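Chamado 271 - Portal de notícias Hostuvora
Assunto: matéria sobre detenções aparece com texto antigo para parte dos leitores
Aberto em: 15/2/19
Prioridade: alta
Estado: resolvido, em observação

Descrição inicial

A redacção comunicou que a notícia sobre as quatro detenções por roubo de cabos em Hegarty continua a mostrar, a certos leitores, a primeira versão do texto. Nessa versão está escrito que os detidos são cinco e aparece o nome de uma rua que a polícia pediu depois para retirar. O texto foi corrigido no editor 3 vezes. No editor está certo, na página inicial está certo, mas na página da própria notícia o leitor recebe ora uma versão, ora outra.

Peço desculpa se uso algum termo errado, o português não é a minha primeira língua e o manual do Drultent existe só em inglês.

Primeiras verificações

Abri a notícia em dois navegadores, com e sem sessão iniciada. Com sessão iniciada vejo sempre o texto corrigido. Sem sessão, vejo o texto antigo na versão para telemóvel. Limpei a cache do navegador e o resultado ficou igual, portanto o problema não está do lado do leitor.

Para comparar, abri também outras páginas publicadas no mesmo dia.
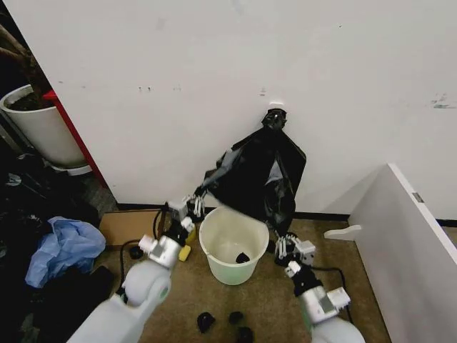 O saco preto no gancho branco, com o balde por perto.

Nesta página o texto e a legenda estão iguais nas duas versões. A diferença é que ela nunca foi editada depois de publicada. Anotei isto porque me pareceu importante.

Verificação do servidor

O Drultent guarda cada notícia em dois lugares: a cópia para computador e a cópia para telemóvel. Quando se carrega em Actualizar, as duas deviam ser apagadas e feitas de novo. No registo do servidor encontrei 152 pedidos de apagar feitos durante a manhã. Os pedidos para a cópia de computador terminam todos com o código 200. Os pedidos para a cópia de telemóvel não aparecem no registo, nem com erro nem sem erro.

Fiz um ensaio na mesma galeria. Mudei uma legenda, guardei e esperei que as duas versões mostrassem a nova.
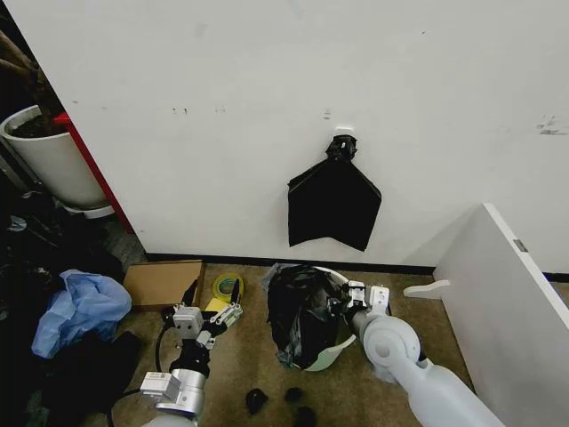
Saco preto pendurado na parede branca, ao lado do vaso branco.

No computador a legenda mudou logo. No telemóvel ficou a antiga. Assim já consigo repetir o erro quando quero, e sem mexer na notícia da polícia, que a redacção me pediu para não tocar mais.

Pergunta da redacção e resposta

Enviei este ponto da situação e recebi uma pergunta, que copio com a minha resposta para ficar tudo no mesmo chamado. 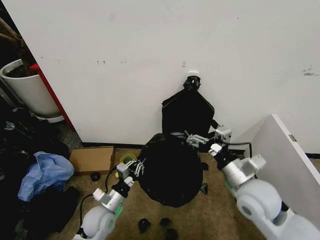
Podemos retirar a notícia do ar até o problema estar resolvido?
Podem, mas a cópia antiga do telemóvel continua guardada e quem tiver a ligação directa vai continuar a lê-la. O melhor é deixar a notícia publicada e eu apago a cópia à mão, no servidor. Preciso só do endereço completo, com a parte final.

A redacção enviou o endereço e a cópia foi apagada. Confirmei em dois telemóveis que o texto mostra agora quatro detidos e que o nome da rua já não aparece. Para a notícia de Hegarty a urgência terminou, mas a causa ainda estava por encontrar.

Causa

Na actualização do módulo Urnier mudou o nome da pasta onde fica a cópia para telemóvel. O Drultent continuou a pedir a limpeza da pasta antiga, que está vazia. Como não há nada para apagar, ele não escreve nada no registo e o editor mostra a mensagem verde de sucesso. Na minha opinião esta mensagem é um defeito separado - abri um pedido ao fornecedor para que mostre um aviso quando a pasta está vazia.

Correcção aplicada

1. Cópia de segurança do ficheiro de configuração.
2. Nome da pasta corrigido no Drultent.
3. Módulo Urnier reiniciado.
4. Limpeza completa das cópias para telemóvel.

Durante a limpeza o portal ficou mais lento, mas não parou.

Ensaio final
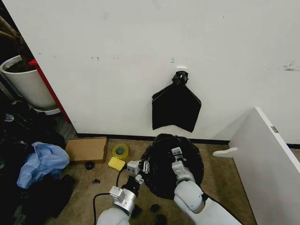

A correcção foi ensaiada outra vez com uma legenda, pelo mesmo processo de antes. Guardei primeiro um texto errado de propósito, "saco branco em gancho preto", e vi que aparecia nas duas versões. Depois troquei para "saco preto em gancho branco", que é o que a fotografia mostra, e as duas versões mudaram juntas. Repeti com o texto alternativo, onde agora se lê que o vaso é branco, alto e cilíndrico. Também ficou certo. No registo aparecem finalmente os pedidos para as duas cópias, ambos com o código 200.

Pendente

- Resposta do fornecedor sobre a mensagem verde.
- A redacção deve rever as outras notícias de polícia e tribunal que foram corrigidas depois da actualização do Urnier. A limpeza já tratou das cópias, mas convém saber quais estiveram com texto antigo, para o caso de alguém pedir uma rectificação.
- Nova verificação do registo em Abril, quando sai a próxima versão do módulo.

Se o texto antigo voltar a aparecer, por favor respondam neste mesmo chamado com o endereço da notícia e o modelo do telemóvel. Não é preciso abrir outro.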